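Sorting and Packing Assistant (part time, two positions)
Catelach Returns Center, Arkport

Applications are invited for two part-time positions in the mixed goods section of the Catelach Returns Center. The positions are open to applicants with or without previous warehouse experience. Training is provided on site and is paid at the full hourly rate.

About the Center

The Catelach Returns Center receives household goods sent back by customers of several mail-order retailers and prepares them for resale, donation or recycling. Goods arrive by truck in mixed loads. A single load may hold toys, footwear, stationery, kitchen tools, bedding and small hardware, and very little of it arrives in its original packaging. The Center handles an average of 200 bins a week, with higher volumes in December and January.

The mixed goods section is the first point at which returned items are looked at one by one. It is supervised by Mereana Pomare, Section Supervisor, to whom both positions will report.

Duties

The Sorting and Packing Assistant will be expected to carry out the following tasks during each shift:

Take items from the bins and place each one in the correct category, using the printed category guide kept at every station.

Check items for damage, missing parts and stains, and record the result on the return slip.

Match pairs where possible. Single slippers, shoes and gloves are held on the pairs shelf for two weeks before they are released to recycling.

Check that toys are complete and free of sharp edges or loose small parts. Battery compartments must be opened and the batteries removed before the item is passed on.

Pack sorted goods in cartons, close and label the cartons, and enter the carton number in the section log.

Return empty bins to the receiving area and report any bin with a split seam, a raised edge or a floor that no longer lies flat.

Keep the station, the tabletop and the surrounding floor clear at the end of each shift.

The Work Area

Sorting is carried out in a single indoor room adjoining the receiving dock. The room is heated in winter. Bins are of metal, with sloping sides, and are used for small and medium goods of all kinds.

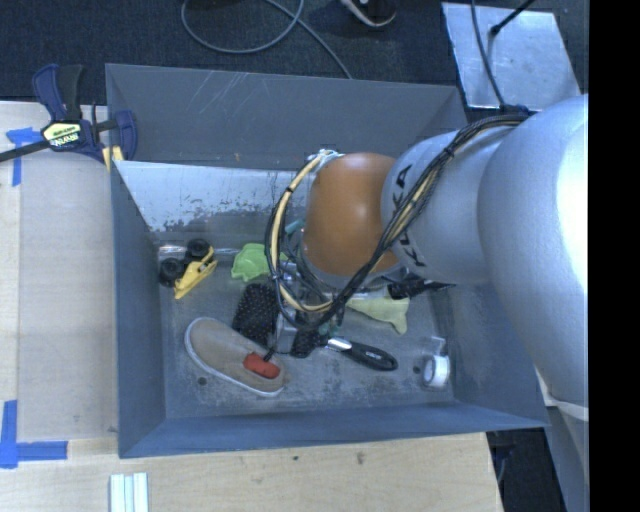
Assistants should expect the contents of a bin to change completely from one to the next. A toy vehicle, a slipper and a roll of tape may well be found together, and each belongs to a different category with its own packing rule. Tape and other consumables are never packed with resale goods. They are set aside in the supplies tray and recorded separately, even when a roll has clearly been opened.

Items that cannot be identified are placed on the query shelf. The query shelf is reviewed by the Section Supervisor every Friday, and assistants are encouraged to attend the review whenever their shift allows. Much of the practical knowledge needed for this position is gained there.

Requirements

Applicants must be 18 years of age or older and legally entitled to work in the United States.

Applicants must be able to read the category guide and write short, legible notes in English.

Applicants must be able to stand for most of a shift, with breaks, and to lift a packed carton to waist height. Adjustable stools are available at all stations, and requests for other adjustments will be considered individually.

Closed-toe shoes with a firm sole are required in the sorting room and on the dock. Gloves and aprons are supplied by the Center.

Experience in retail stockrooms, thrift stores, libraries or mail rooms will be viewed favorably. It is not a condition of appointment.

Hours and Pay

Each position is for 48 hours per month, worked in four-hour shifts. Morning shifts begin at 8:00 a.m. and afternoon shifts at 1:00 p.m. The monthly schedule is agreed in advance with the Section Supervisor. Additional shifts are offered in the busy season but are voluntary.

The hourly rate will be confirmed in the written offer. Assistants who complete their first three months receive a one-time payment of $200. A travel allowance of $110 per month is available to assistants who live outside Arkport and have no access to the Jansen bus line.

Both positions are subject to a trial period of three months. A review meeting is held at the end of the first month and again before the trial period ends.

Training

New assistants complete three training shifts before being assigned to a station. The first covers safety, lifting and the layout of the building. The second and third are spent alongside an experienced member of the section, working through complete bins from first check to closed carton. Assistants also receive a short introduction to Hundico, the system used to enter carton numbers and print labels. No prior knowledge of the system is expected.

How to Apply

Application forms may be collected from the front desk of the Center between 9:00 a.m. and 4:00 p.m. on working days. The completed form should be returned to the same desk in a sealed envelope marked "Mixed Goods Section," for the attention of Mereana Pomare. A resume may be attached but is not required. Applicants should state whether they prefer morning or afternoon shifts and give the name of one person who can provide a reference.

Applicants selected for interview will be contacted by telephone. The interview lasts half an hour and includes a short practical exercise in which the applicant sorts the contents of one bin with the category guide at hand. The exercise is not timed.

Applicants who need assistance in completing the form, or who require an accommodation for the interview, should speak to the front desk when collecting the form.

The Center is an equal opportunity employer. Applications will be accepted until both positions are filled.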